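Why Do Grapes Grow in Bunches?
A Leltby explainer for curious people aged eight and up

By Edileuza Leite 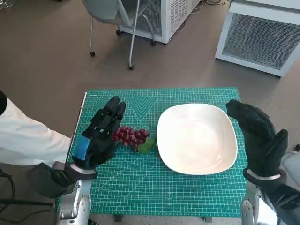 First, a word about grapes being lazy

A grapevine is a climbing plant that never bothered to grow a proper trunk. Trees spend years building thick, strong wood so they can stand up by themselves. The vine looks at all that effort and grabs hold of the nearest tree.

It does this with tendrils, the thin curly bits that look like the cord on a very old telephone (ask a grandparent). A tendril waves slowly through the air until it bumps into something. Then it curls around it and hangs on. It doesn't care much what that something is. A tendril will hold a branch, a fence, a wire or another tendril, and the other tendril doesn't get a say.

So what about the bunch?

Every grape started out as a flower. You have probably never been given a bouquet of grape flowers, and there's a good reason. They are tiny and green and about as showy as a crumb.

The flowers grow in a cluster on a branching stalk. In the northern half of the world, the vine often wakes up around April and pushes out new leaves, and the flowers open some weeks later. If a flower gets pollinated, it can turn into a grape. If it doesn't, it usually dries up and drops off. Since the flowers were all crowded together on one stalk, the grapes are too. A bunch of grapes is really a bunch of flowers that grew up.

Now here is the strange part. Tendrils and flower clusters begin as the same kind of little bump on the vine. With enough sunshine and warmth, the bump may become flowers. Otherwise it may become a tendril. So a tendril is a sort of bunch of grapes that took a different job.

Are grapes berries?

Yes. Scientists have rules about what counts as a berry, and the rules seem to have been written to annoy everybody else. A berry has to grow from one flower with one ovary, which is the part that holds the seeds, and it has to be fleshy most of the way through. Grapes pass. So do tomatoes and bananas.

Strawberries fail. Raspberries fail too. Try not to bring this up at breakfast more than once.

Where does the red come from?

Young grapes are all green, hard and sour enough to make your ears move. Then, partway through the summer, red and purple kinds start making colors called anthocyanins (say AN-tho-SY-a-nins) in their skins. The grapes get softer and sweeter at the same time. Growers have a fancy French word for this change, veraison, and they say it a lot.

The color is mostly in the skin. Peel a red grape and the inside is usually pale. Peeling a grape takes ages, by the way, and what you end up with looks like an eyeball.

Green grapes don't make those red colors. They still get ripe and sweet, only with less fuss.

What is the dusty stuff?

Fresh grapes often have a whitish film on them called bloom. It's a wax the grape makes by itself, and it helps keep water inside. You should still wash your grapes, because plenty of other things land on them outdoors and not all of those are wax.

Where did the seeds go?

Some grapes have seeds that stop growing when they're still tiny and soft, so you never notice them. That's handy for you and awkward for the grape, which wanted to make more grapes. Growers solve this by cutting a piece of stem from a seedless vine and planting that. It grows roots and becomes a new vine, a copy of the old one.

Try it: the wrinkle test

You will need 15 grapes, a plate, a paper towel and more patience than you think.

1. Wash the grapes and dry them well.
2. Ask a grown-up to cut five of them in half.
3. Put the paper towel on the plate and spread all the grapes on it.
4. Leave the plate on a sunny windowsill.
5. Look once a day and draw what you see.

Which ones wrinkle first, the whole grapes or the halves? Think about the skin and the wax before you guess. Don't eat the test grapes when you're done. My neighbor Wagner Guerra did, and he says they tasted of windowsill.

Words to keep

Tendril: a thin, curly part of a plant that grabs things.
Anthocyanins: natural red, purple and blue colors in plants.
Bloom: the waxy film on a grape.

Next time: why onions make you cry.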